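Bench notebook, cleaning cell
September 15, 2021
Shared page, add your own notes under mine

Budget draft is due to Maite Toledo in October and I finally have real things to put in it! Spent the day on basin and tabletop wiping with the arm, and I came away with a much better idea of what to buy and what to leave alone for another year.

Basin first. I had a line in the old draft for a dedicated scrubbing tool from Girkari, with its own wrist adapter. After today I want to strike it. The chenille pad is so thick and floppy that it drapes over the finger and follows the curve of the bowl, and we already own the gripper. What it does need is spares, a lot of them, as the loops hold on to every bit of grit.
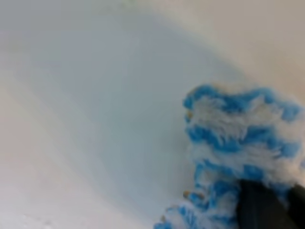 Consumables (recurring)

Chenille pads, blue and white: Flesport quoted 335 for the case. Want it.
Striped wipes: same supplier, smaller order, price to come. Ask if they sell them unfolded.
Fingertip pads: 2 sets. Amoah has them in stock, and Sekar Kusuma thinks the softer ones will hold fabric better. I'd like one set of each to compare.

Perception

Now the fun part. The tabletop is white, the wall behind it is white, and the marks I care about are tiny dark specks plus a faint yellowish patch that I can spot easily by eye when I lean in. From the wrist camera it's a lot harder. I went back and forth on whether we need a better camera or just better light, and I'm leaning toward light. A bar light at a low angle should pull the specks out from the background, and Grernavari has one for 463 with the bracket.
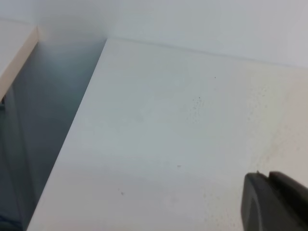

The camera upgrade would be several times that, and it would mean redoing the mount and the calibration too, so I'd put it in next year's column with a question mark. If the bar light lets us tell a speck from a stain, we may never need it. I'm really curious about this one. Sekar wants to try a cheap desk lamp first, taped to the upright, and I can't argue with that (please label the cord).

Also worth money: a second tabletop panel. I'd like one kept clean for reference and one we can stain on purpose, so we stop arguing about which marks are new. Panel plus edge strip, some 506 if we have it cut for us. Cheaper if we cut it, but our saw is what it is.

Cloth handling was the other big topic. Folded cloth on a flat surface is such a good test object! You get the fold, a ragged edge, two layers to tell apart, and a tan stain on top that shows whether the vision code mixes up dirt on the cloth with dirt on the table. No purchase needed beyond the wipes. Keep the stained ones, put them in the bin marked TEST.

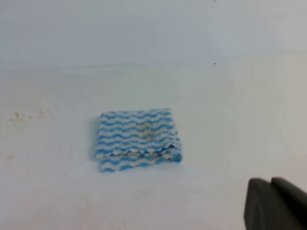
To do before the draft goes to Maite

Get the wipe price from Flesport in writing.
Ask Grernavari about lead time on the bar light, and whether the bracket fits our rail.
Desk lamp trial (Sekar).
Move the Girkari tool to the "not this year" list.
Check if fingertip pads come out of consumables or spare parts. I had them in both.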